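O formato não é o documento: sobre a conservação de arquivos digitais nas instituições

21 de setembro de 2018

A discussão sobre formatos de arquivo costuma ser entregue aos departamentos de informática e ali permanece, tratada como matéria de preferência técnica. Esta coluna sustenta que se trata de uma decisão de gestão, com consequências jurídicas e orçamentárias, e que as instituições brasileiras a têm adiado por tempo excessivo.

O caso da Fundação Womholm é ilustrativo. Criada em 1893 como sociedade de auxílio mútuo, a entidade conserva em papel as atas de sua primeira diretoria, legíveis até hoje por qualquer pessoa alfabetizada. Já os relatórios internos produzidos em um editor de textos descontinuado, o Kemetti, exigem um computador mantido exclusivamente para abri-los. São 900 documentos, entre pareceres, contratos e correspondência oficial. Em abril, a fundação verificou que 81 deles não podiam mais ser lidos, nem mesmo nesse equipamento.

A perda não decorreu de incêndio, furto ou negligência individual. Decorreu da soma de escolhas razoáveis no momento em que foram feitas: o programa era econômico, os funcionários o conheciam, o fornecedor oferecia assistência. Faltou perguntar em que condições aqueles textos seriam lidos depois que o contrato se encerrasse.

Argumenta-se, com frequência, que a conversão em massa para um formato de uso corrente resolveria o problema. A experiência recomenda cautela. Conversores automáticos preservam com razoável fidelidade o texto corrido, mas tratam mal as tabelas, as notas de rodapé, a numeração de cláusulas e as marcas de revisão. Um contrato cuja cláusula quinta passa a figurar como quarta continua legível e, no entanto, tornou-se perigoso. Quando a conversão é feita sem conferência e o original é descartado em seguida, a instituição troca um arquivo de acesso difícil por outro de conteúdo incerto.

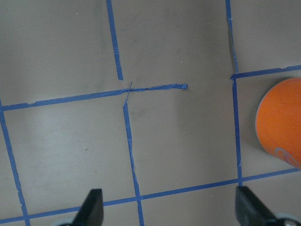

Piso marcado com fita azul.

A segunda objeção é de custo. A empresa de logística Thibodeau estimou em 400 horas de trabalho a revisão manual de seu acervo contratual e concluiu que o esforço não se justificava. É uma conclusão legítima para parte do material. Nem todo documento merece conservação permanente, e uma política de arquivo que pretenda guardar tudo acaba por não guardar bem coisa alguma. O que não se pode admitir é que a seleção seja feita pela obsolescência dos programas, sem critério nem registro.

Cabe, portanto, distinguir três situações. Os documentos com valor probatório devem ser mantidos no formato original e, em paralelo, em uma versão de conservação, com conferência humana e assinatura do responsável. Os documentos de trabalho podem ser convertidos por lote, com verificação por amostragem. Os demais devem ser eliminados segundo a tabela de temporalidade de cada instituição, com termo lavrado. A distinção é conhecida dos arquivistas há décadas; raramente, porém, chega aos editais de contratação de software.

É nesses editais que reside, a meu ver, o ponto decisivo. Todo contrato de fornecimento deveria prever a exportação integral dos dados em formato aberto e documentado, sem cobrança adicional, durante a vigência e por prazo determinado após o seu término. Convém ainda que essa exportação seja testada no recebimento do sistema, e repetida anualmente. A rede de escolas técnicas Skenia adotou a exigência em sua última contratação e recusou uma proposta de menor preço que não a atendia. A decisão foi criticada internamente. Parece-me correta.

Resta a questão da responsabilidade. Enquanto a conservação digital não constar das atribuições de um cargo determinado, com orçamento próprio e dever de prestar contas, continuará a depender da boa vontade de quem ocupa o setor de informática naquele ano. As diretorias que aprovam a compra de um sistema deveriam aprovar, no mesmo ato, o plano para a sua substituição, com indicação do formato de saída, do prazo de conferência e da unidade que responderá pelos originais.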